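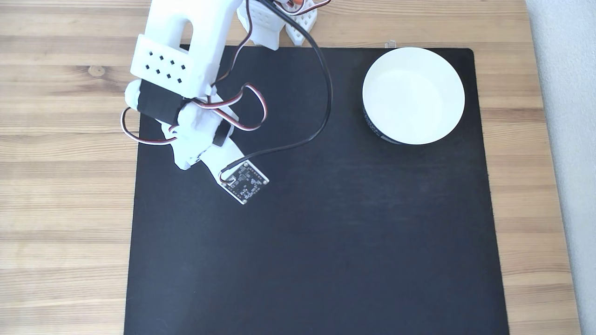

The arm over the practice mat at Clandura, with the bowl used for the clearing-up task.

Mar 2, 2026

The woman who runs the home chores bench at Clandura has spent most of the winter trying to get a small arm to put things in a bowl. She spent eleven years before that managing the back room of a housewares shop, and she says the two jobs have more in common than people think.

"In the shop I had to explain to a new hire where everything went. They got it by lunch," she said. "I've been explaining one bowl since before the holidays."

Clandura is a small workshop on the second floor of the old Grasso building in Hidesska, above a tile showroom. It takes on short contracts from companies that want to know if a chore can be done by a machine at a price anyone would pay. One of those companies is Girnard, which runs a chain of kitchen and bath stores and asked about two jobs: clearing a counter and restocking small goods on a shelf. She agreed to talk about both as long as her name stayed out of it. She doesn't like seeing it in print.

I asked her the question everyone asks, whether a machine can do household chores yet.

"Some of one chore," she said. "If you tell me the chore is picking up a thing and putting it in another thing, and you let me choose both things, and you let me choose the table, then yes. If you mean your kitchen, no."

The bench task is easy to describe. A small block goes on a black mat. A bowl goes on the mat too. The arm is supposed to pick up the block and leave it in the bowl. In February she ran it 63 times with the block put down in a different spot each time, and the block ended up in the bowl in 40 of them. She keeps the results in a paper notebook, with a line for each try and a word or two on what went wrong.

"Forty sounds fine until you think about dishes," she said. "If you put away 63 cups and dropped 23 of them, you would not be asked back."

Most of the misses were at the start, she said. The finger came down on top of the block, or it came down beside it and pushed it. Once the block was held, the rest usually went well. A bowl is wide and forgiving, and the arm only has to get above it and let go.
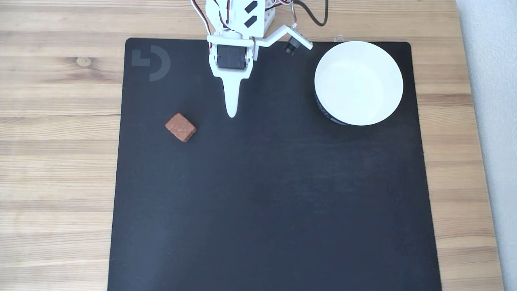 The brown block and the bowl on the mat, with the gripper open between them.

She told me people are surprised that letting go is the easy half. Visitors expect the arm to drop things on the way across. She said what they should watch is the few seconds before anything is touched, when the arm has to settle on where to come down and at what angle.

"If the block is square to the jaws, good. If it's turned a little, the jaws hit a corner and it spins. You and I would turn our wrist and never notice we did it."

I asked why she didn't work with real dishes and real crumbs.

"We did try. We had a week of sponges, spoons, bottle caps, a wet cloth. The cloth was the worst. It has no shape to aim for. With a spoon, you can pick it up, but then it swings. After that week I went back to one block and one bowl, and I told Girnard that was what they were paying for until it worked."

Girnard was patient about it, she said, though their people had come in hoping for something closer to a dishwasher that loads itself. The shelf job has gone a bit better. Store goods come in boxes, the boxes are mostly the same size, and the shelf stays where it is. She thinks shop-floor work will be handed over in pieces well before housework is.

"A store is already set up so that a person who started yesterday can do it. There are labels, there's a plan for the shelf. Your house isn't set up for anybody. You know where the colander is and your sister doesn't."

How long does one pickup take? She said the arm needs 10 seconds on a good try, from the start of the move to the block in the bowl. A person does it in less time than it takes to say so. She doesn't worry much about that number. A machine that clears a counter at night can be slow. It can't be wrong one time in three, and it can't need somebody standing next to it.

That second part is what she kept coming back to. For all 63 tries she was in the room. She set the block out, she put it back when it got shoved, and she stopped the arm when she didn't like where it was heading. When Girnard asked for the labor cost, she gave them her own hours. They asked if that was a mistake.

"I said no, that's the cost. Right now you would be paying for the machine and for me. You could just pay me and the counter would be clean."

She is more hopeful than that makes her sound. A year ago, she said, the same task had to be set up with the block on a mark, and if the block was off the mark the arm closed on air. Now it can go on most of the left side of the mat and the arm will at least go looking in the right area. The next step is to move the bowl as well. After that she wants to put two blocks down and ask for only one.

I asked what she does at home about her own dishes.

"I wash them. I have a dishwasher and I still wash half of them by hand, the pans and the good knives. That machine has been around my whole life and I still scrape the plates for it."

And would she buy a machine that tidied the counter, if one came out in a few years at a price she could manage?

"I'd want to see it with the cloth first," she said.

The Girnard contract runs through the end of spring. The bowl gets moved next week.

Comments (4)

shelfstocker_dee
I do overnight restock and the part about labels is right. The boxes are easy. What takes time is the customer who left a faucet in the towel aisle. Did they try anything that was in the wrong place?

Marlow Rd reader
40 out of 63 is better than my teenager.

pk_hidesska
Is this the Grasso building by the bus depot? I thought that floor was empty. Would like to know if they do open days.

oldbenchhand
She is right to count her own hours. I worked in packaging for a long time and the person standing next to the machine was always left off the quote. Also agree about wet cloth, we had the same trouble with anything floppy.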